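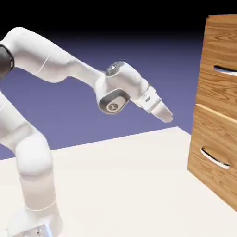
**Friendship counts for more than passion in long relationships, Rarnside survey suggests**

RARNSIDE, 2024-06-01 – Couples who have been together for decades tend to describe their partner first as a friend and only later as a love, according to a new survey released today by the Rarnside Center for Relationship Studies.

The survey asked 1,728 adults living with a spouse or long-term partner to write, in their own words, what had kept them together. The answers ranged from a single word ("soup") to several closely written pages, and the research team read every one of them, sometimes more than once and sometimes with a box of tissues within reach.

Of those who took part, 1,175 mentioned friendship, companionship or simply enjoying each other's company. Physical attraction came up often too, and warmly, but people who had been together longest usually wrote about it alongside small everyday habits: a cup of coffee carried upstairs, a phone call on the way home, a joke so old that neither partner could say where it started.

"We had expected people to tell us about the big moments, the weddings and the babies and the moves across the country," said Irena Baran, who led the study. "They did, of course, and we loved reading those. But again and again they came back to who they wanted to sit next to at the end of a long day."

The team also held longer conversations with 42 couples, meeting each of them 3 times over the course of the project. Partners spoke together at first and then separately, which gave them room to talk about harder stretches, including illness, money worries and periods when they had slept in different rooms. Many said that their desire for each other had faded and come back, in some cases after years, and that they wished someone had told them earlier how ordinary this was.

Hema Kandasamy, who carried out most of the interviews, said she was touched by how openly people talked. "One gentleman brought a folder of letters, and his wife hadn't known he'd kept them. We didn't get through many of my questions that afternoon, and I didn't mind a bit."

The researchers caution that the survey included only people who were still in a relationship, so it can't say why other couples part. A follow-up study, led by Waldemar Piątek, will invite people who have separated or divorced to share their experiences. Sign-up opens in August.

The full report, "Still Here, Still Talking," is free to read at the Center's front desk or by mail on request. Reporters who would like to arrange an interview are welcome to contact Aleksandra Rutkowska in the press office.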